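FELTELIER BUILDING OWNERS' ASSOCIATION
Minutes of the regular meeting, Dec 4, 2018

1. Opening
The meeting was called to order at 7:00 p.m. in the ground floor meeting room. A quorum was present. The minutes of the previous meeting were approved with one correction: under Boiler, "return valve" should read "relief valve."

2. Roof drainage
The written report from Karpenko was received. The internal drain on the north slope is cast iron and dates from the original construction of 1883. Camera inspection found scale along the full vertical run and a displaced joint at the third floor ceiling. Two options were given:

(a) Descaling and a spot repair at the joint.
(b) Replacement of the vertical run in PVC, with a new cleanout at the basement level.

Option (b) requires opening the closets in units 13 and 17. Owners of both units consented in writing, on condition that plaster is restored to match. It was noted that the quote does not cover painting.

Moved and seconded to accept option (b), with painting added to the scope at a cost not to exceed $3717. Carried. 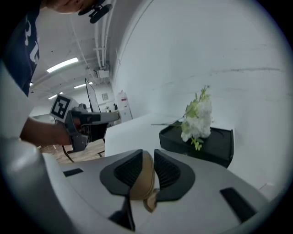 Vol. 17, No. 13

3. Boiler
Celto completed the annual service. Combustion readings were within limits. The low-water cutoff was tested and passed. The expansion tank has lost its air charge and is to be replaced before the end of the heating season. The setback schedule stays as is – 62 degrees overnight, 68 degrees from 6:00 a.m.

Several owners on the top floor reported banging in the risers during the morning warm-up. Celto attributes this to pipe hangers that no longer allow for expansion. Agreed to have the hangers checked on the same visit as the tank replacement.

4. Entry system
The Gerix panel at the side door drops its stored codes after a power interruption. The backup battery was replaced and the fault remains. Under the service agreement the control board is covered, the labor is not. Agreed to request the board and to obtain a fixed price for labor before any work starts.

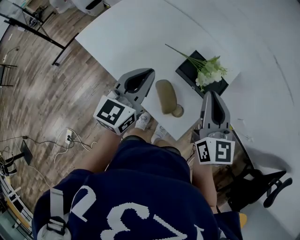

Until the board is installed, owners should carry a key for the side door. The front door is on a separate circuit and is not affected.

5. Snow removal
Contract renewed on the same terms. Trigger depth remains two inches. Calcium chloride only on the front steps – rock salt has pitted the lower treads.

6. Other business
Request for a second bicycle rack in the basement. Deferred to the March meeting pending a measurement of the clear width at the meter wall.

7. Adjournment
Adjourned at 8:25 p.m.

Contact the Association | © 2018 Feltelier Building Owners' Association | Back to top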